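Folding a big black cloth on your own - and where does it live afterwards?

Forum > Home and Workroom > Laundry, Linen and Storage

Started by gendunberg_lass, May 31, 2024

gendunberg_lass
I help run a clothes swap in a shopfront unit. We own one enormous black cloth, bought as a backdrop, used as everything else. Every time we pack up I fold it by myself and every time I end up with a sort of fabric croissant. It then spends its life on a table looking sulky. Two questions. How do you fold something that size single-handed, and where do you keep it when the room is all glass doors, railings and things people have hung clothes on?

Mothwatch80
Roll it. Next question.

Jata_Jane
Don't roll it unless you have a tube and somewhere to put the tube. I had a tube. It lived behind a door for two years and fell on everyone who came in.

For folding: long edges together first, on the table, half of it hanging off the far side. Then walk round. People try to do the whole thing standing in one spot with their arms out like a scarecrow, and then blame the cloth.

Mothwatch80
A table only helps if it's bigger than the cloth, in which case you don't have a big cloth.

Jata_Jane
It does not need to be bigger. I have done a 198 cm width on a table you'd struggle to eat breakfast at.

Lewis_upholsters
Jane's right about the table, wrong about the edges. Fold the short way first or you'll be chasing the ends all afternoon. Also, pale table covering under black cloth is asking for fluff, whichever of you wins.

gendunberg_lass
It does have a pale cloth front, the table, so thank you for that. Can someone look at the layout before you all fall out? The floor below and then the upstairs bit. 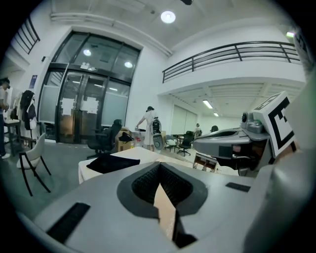

Table, rack and the glass doors in the first one, the mezzanine and its railings in the second.
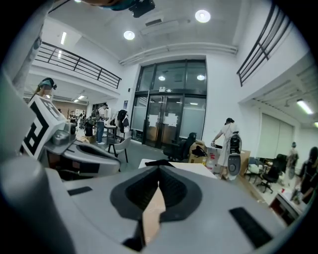
Re: Folding a big black cloth on your own

Lăcrămioara Oprea
Much easier to help with a room to look at. I like the high ceiling and I am jealous of the glass doors, although I'd want them clear of boxes. That stack with the office chair beside it would be my first job, cloth or no cloth.

I would hang the black one over a padded bar. The clothing rack already has black and white things on it, so give the cloth one end of that and stop folding it altogether. A fold kept in the same place goes shiny in the end. Mine did.

Mothwatch80
So not folding. Which is nearer to rolling than it is to folding.

Lăcrămioara Oprea
It is hanging, dear.

Lewis_upholsters
Depends on the weight. A heavy drape will have that rack over by August. What's it made of?

gendunberg_lass
The label says Brevolon, which I assume is a fabric and not a seaside resort. Heavier than a bedsheet, lighter than a dog.

Lewis_upholsters
What sort of dog?

gendunberg_lass
Spaniel.

Lewis_upholsters
Then not on the rack with all the clothes still there. Fold it short way first, and move the folds along a hand's width each time so they don't set.

Jata_Jane
Long way first.

Mothwatch80
Has anyone said the railings yet? Drape it over the mezzanine, free storage, looks like a very serious theatre.

Lăcrămioara Oprea
Please don't. It will gather dust up there, and somebody will tug it from below to see what it is. Small white table by the rack, cloth folded flat on top, old pillowcase over it. Costs nothing.

gendunberg_lass
The pillowcase I can manage. I tried short way first this afternoon and got something very nearly square. Then I tried Jane's way and got something else very nearly square, only longer. Going with short, sorry Jane.

Jata_Jane
Longer is a rectangle. You had it folded correctly and you undid it.

Mothwatch80
I've got a spare tube if you want it. You'd have to collect.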